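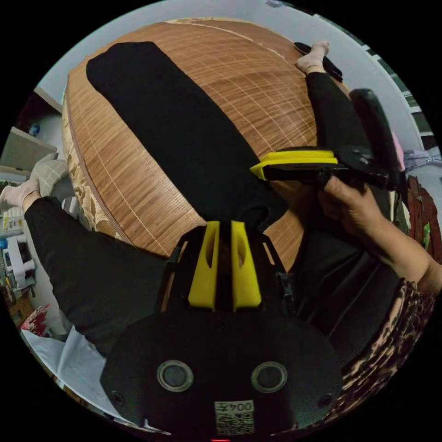
June, a little after 11 at night, posted by the usual suspect

I have spent most of this month trying to get a planner to agree with itself about where a piece of cloth ends. The planner is called Bresby, which was a name I picked when I still liked it. Its job is to take two views, one from each gripper, and decide where the left and right fingers should close so that a garment comes up off a bed by its edge and doesn't come up as a wad. Black fabric on a bamboo mat ought to be the friendly case. The dark stuff is dark, the mat is brown, and a threshold a student could write before lunch will separate them. Then you notice that the gripper is also black, and so are the trousers on the legs stretched across the mat, and the segmentation happily reports one enormous garment with feet in it.

My first fix was to mask out the gripper. It sits in the same place in its own view every time, so I drew a polygon, saved it as gripper_mask_final, and went to bed pleased. The other gripper doesn't sit in the same place, of course. It wanders in from the side whenever it likes. Bresby spent an evening proposing that we grasp it firmly by the handle and fold it in half.

The second fix was to use the yellow fingers as an anchor. Find yellow, work out the pose of the tool from that, and cut away everything black that belongs to it. This mostly works. It leans on the calibration, though, and the calibration leans on Kundard, the little lens-model library I wrote a couple of winters ago and have been quietly afraid of ever since. A fisheye view squeezes everything toward the rim, and Kundard's polynomial is fine in the middle and turns to poetry near the edge. The pale lines on the mat are a good test. After undistortion they should be straight. Mine were straight for two thirds of the way out and then headed off somewhere on their own.

So I refit it. The old fit used 949 corners, nearly all of them near the center, because that is where it's comfortable to hold a calibration board. The new one uses around 3,500, many collected at angles that hurt my wrist. The lines behave now. I'd like that afternoon back, but the lines behave. 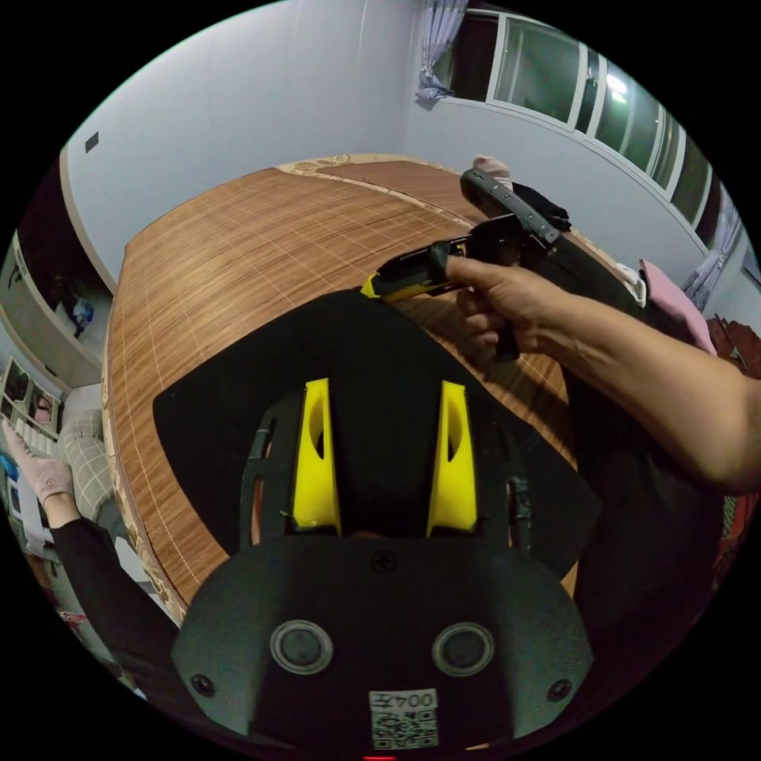
With the lens sorted out, the thing still failing was time. Each gripper stamps its own messages with its own clock, and Pleravon, the bit of middleware that glues the streams together, pairs them up by nearest stamp. Nearest is a generous word. If one stream hiccups, Pleravon will cheerfully hand you a left view and a right view from different moments and call them a pair. A still bed forgives this. A moving hand doesn't, and the planner sees the second tool in two places and splits the difference, which puts it in a third place where there is only mat.

I now throw away any pair more than 5 milliseconds apart. That sounded strict until I saw how much survived – most of it, if I start the streams in the right order, and a sad trickle if I don't. There is a config flag for the order. It defaults to the wrong one. I wrote the default.

What's left is the edge picker, and this part I'm less sure about. Kravets (the grasp scorer, named after a street I used to live on) likes corners. When it can't find one it makes one up out of a wrinkle, with a confidence score I would be embarrassed to put on my own birthday. I've started penalizing candidates that change a lot between neighboring views, on the theory that a real corner stays put and a wrinkle depends on where you look from. It's better on paper. I still have to rerun the old logs with the new lens fit, and the loader is currently complaining about a field I renamed on Tuesday-brain and can't remember the old name of.

If you have a decent trick for black on black that doesn't involve buying a different shirt, the comments are open.

2 more things I keep putting off: writing tests for Kundard, and deleting gripper_mask_final.

Comments

lowtorque: Have you tried segmenting on texture instead of color? Metal and plastic give you sharp highlights and cloth mostly doesn't. It got me halfway on a similar problem. The other half I solved by changing jobs.

pgm_dump: Please don't delete gripper_mask_final, I think my script imports it.

mothwing: How do you handle the clocks drifting over a long session? We resync at the start and it's fine for a while and then it very much isn't.

Author reply to mothwing: Badly. I estimate the offset again every time the streams go quiet, which they do more often than I'd like. Will post the code when it stops being shameful.

Recent posts

Renaming a field, and other ways to lose an evening
Why the planner hates sleeves
Kundard gets a second polynomial
Notes on log formats I regret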